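Subject: Re: [bistby-growers] Keeping cut flowers going through the dark months
Date: Wed 18 December

Hello all,

I've been meaning to answer this since it landed, and then the baking got in the way, and then the other baking. I hope everybody is warm and that the ice didn't take down too many branches over on your side of the hill.

Someone on the list wrote:

> We signed up for a winter table at the Kadlec market without really
> thinking about what we'd put on it. Everything in our beds is black
> mush. Does anyone here sell flowers between now and March, and is it
> worth the bother? We have one unheated tunnel and a cool back room
> in the house. Also, has anyone ordered seed from Sundier, and did
> it come up?
>
> Thanks in advance from a beginner

First of all, welcome, and good for you for taking the table. The Kadlec winter market is small but it's friendly, and people who turn out in that kind of weather mean to buy something. I did my first one with nothing but bundles of dried stuff and a thermos, and I came home with an empty crate and very cold feet.

Is it worth the bother? For me, yes, but I'd be fibbing if I said it was for the money. After the table fee and gas I cleared 300 dollars last winter over the whole season. What I got out of it was a string of regulars who followed me right into spring, and two of them now take a bunch every week. I count that as the real pay.

As for what to sell, please don't overlook dried flowers. You've missed the boat on growing them for this winter, but you can buy bunches in from other members (ask on here, somebody always has too much statice) and make them up into small wreaths. Small is the word! I made big ones my first year and carried most of them home again. Greens from the hedge cost you nothing except scratched arms, and anything with a berry on it will go.

For fresh flowers, your cool back room is worth more than your tunnel right now. Pot up bulbs as thickly as they'll fit, keep them dark and cold until the roots fill the pot, then bring them out a few at a time so they don't all open the same week. I did 600 paperwhites one year, which was too many paperwhites, and the whole house smelled of them until my family asked me very politely to stop.

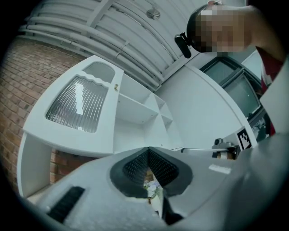 Your tunnel should be working for spring. If you have hardy annuals in there already, leave them be, throw a cover over them on the worst nights, and take it off again in the morning even when you don't feel like putting your boots on. If you have nothing in there, start sweet peas inside in deep pots after the new year and move them out once they've got some size. Vent more than you think you need to. I lost a whole bed of snapdragons to gray mold by being too kind to them.

On Sundier, I've ordered from them for 2 years. The stock came up beautifully and the larkspur hardly at all, but I'd left the larkspur packet on a sunny windowsill, so I won't blame them for that. Their packets are generous. For bulbs I go to Fesine, who will split a case if you call and ask nicely, and who never seem to be in a hurry to get off the phone.

If you'd like some eucalyptus for your table, I have more than I can use and I'd be glad to bring you an armful to the next market. Write to me off list and tell me what time you'll be setting up. And bring a piece of carpet to stand on, that floor is brutal.

Warm wishes to everyone, and does anybody still have my long loppers?

--
bistby-growers mailing list
To leave the list, send a blank message with "unsubscribe" in the subject line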